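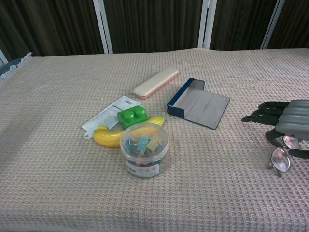 The odds and ends on the waffle cloth, before sorting.

January, just after four, tea at my elbow

Spent the afternoon on the small things box, which has been promised a good going-over ever since we moved the bench stores into the new cupboard, and which I had been putting off in favour of nearly anything else. The plan is the one we agreed before the break: everything that lives on a desk or in a bag gets looked at, given a line in the Retavano list and put back in a tray where a person can find it. It sounds like a half-hour job. It was not a half-hour job, but I did enjoy it, and the light was kind.

I used the table by the brown curtains and left the pinkish waffle cloth on it. I know some of you prefer a bare top for sorting, and I do see why, but I have come round to the cloth. Small things don't skate about on it, it is quiet when you put something down (lovely when there's somebody on the telephone next door), and the little raised squares give you a sort of ready-made grid for lining things up. The tassels on the fringe are a nuisance if you are working near that corner. They catch on anything with a hinge. I have thought about trimming them and can't quite bring myself to do it.

Now the things themselves, in no sensible order.

Binder clips. These are in the clear round tub with the see-through lid, all colours in together: blue, teal, yellow, red, black. I started to sort them by colour and gave up, as it is really size that matters when you have a fat wad of paper in one hand and are fishing about with the other. They can stay in the tub. It is a good tub and you can see what is in it from across the room, and I would like more of the stores to be like that. I've left its white label on for now. The print is very small and I did not have my reading glasses with me, a fine thing to admit in an entry that goes on to talk about glasses cases.

Glasses case, the navy one with the grey felt lining. It opens right out flat, and I like it very much for that reason, as you can give the felt a proper brush along its whole length without poking into corners. Goes in the list under "cases, open flat". I should like to keep this one near the magnifiers if no one objects.

The slim cream case with the pink base. Had a bit of a debate with myself over this one. By shape it belongs with the pencil things, by feel it belongs with the glasses things, and I have put it down simply as "case, slim, cream and pink" until one of you tells me better. Please do write in the margin.

The yellow banana. I have entered it as a banana case with a question mark. It has the brownish tip and everything, and it cheers up a grey afternoon no end. It will not go in the shallow trays on account of the curve, so it needs the deep one on shelf 7, next to the Ornitholm boxes.

Green brick, two studs. Sitting on the paper packet, where it made a very decent paperweight. I have listed it as a toy brick and as a paperweight, and Retavano let me have both, to my surprise.

White paper packet with the barcode and the rounded tab with a hole in it. The hole is handy and I think packets of this kind should hang on the hooks inside the cupboard door instead of lying in a tray, where they slide under everything else and are never seen again. We have 50 hooks from the Monanum order and have so far used 38 of them, so there is room.

The list stands at 390 lines as of this afternoon, including the duplicates from the old Fortin sheets, which I have marked but not taken out. I would like a second pair of eyes on those before anything is deleted.

Still to do:
Brush out the felt in the navy case.
Labels for the deep tray, in the larger lettering please.
Decide about the slim cream case.
Wash the cloth, cool, and dry it flat so the squares keep their shape.
Look for the spare lid that I am certain was on the windowsill before the break.

Tea has gone cold. Carrying on with the ribbons and string tomorrow, after the post.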